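Open day at the Andholm ferry yard, 08/05/2024

I took the early bus from Heltodville because the programme said the gates open at nine and I wanted to see the slipway before the school classes arrive. The bus stops at the old customs house, and from there it is a short walk along the water. It rained a little, but the yard gives plastic capes at the entrance, so I cannot complain.

The Andholm yard repairs small ferries and has done so for 103 years. Visitors are divided in groups and every group gets a guide. Ours was Areti Theodorakopoulos, who started in the paint shop and now plans the winter repairs. She speaks fast and she walks fast, and two older gentlemen from our group were lost already between the rope store and the slipway. We found them again at the coffee.

On the slipway stood the Stendum, a car ferry which I know well from my holidays. It is a strange feeling to stand under a ship on which one has eaten so many sandwiches. The hull is much rounder below than I imagined. We were allowed to touch the rudder, and we were shown where the old plates are cut out and the new ones welded in. The Stendum came up in December with a damaged shaft and she should be back on the route before the summer timetable. Areti did not want to promise a day.

After that we went up to the drawing office, which for me was the best part. There are wide drawers with ship plans on linen, the oldest ones coloured by hand with a very thin brush. The office keeps almost 4,000 sheets. Some have notes in pencil from the foremen, and not all of these notes are polite! By the window there is a long bench for visitors.
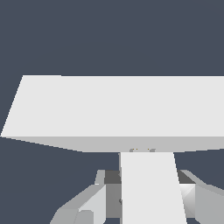
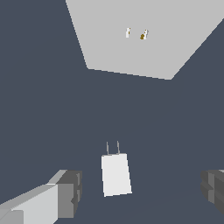 Mr Toshio Kubo, who takes care of the plans, was very patient with our questions. I asked him how they made a curved line of several metres before the computer, and he took out a long flexible strip and a box of lead weights and made one on the table. The weights are called ducks in English, which I did not know. He let a small girl from our group put the last one in its place, and then the line was good, so he said.

The lunch was in the canteen, fish soup or pea soup, with bread from the Antoniadis bakery. I had the fish. The queue was long and I would advise to go before noon or to bring something with you. The tables outside were wet and most people ate standing.

In the afternoon there was a demonstration in the forge, but only 6 persons can go in at the same time and I waited 2 rounds. It is hot and loud and worth the waiting. The smith made a simple hook and explained the colours of the iron. I understood perhaps half of it, for he spoke the dialect of the island and kept the hammer going.

What I missed was something about the people who travel on the ferries. There was one small board with old tickets next to the toilets, and it deserves a better place. Also the signs to the bus were only at the main gate, and many of us came out by the side gate and went the wrong way.

The entrance was free. The little book about the yard costs less than a lunch and has good maps of the old routes, also the ones that are closed now.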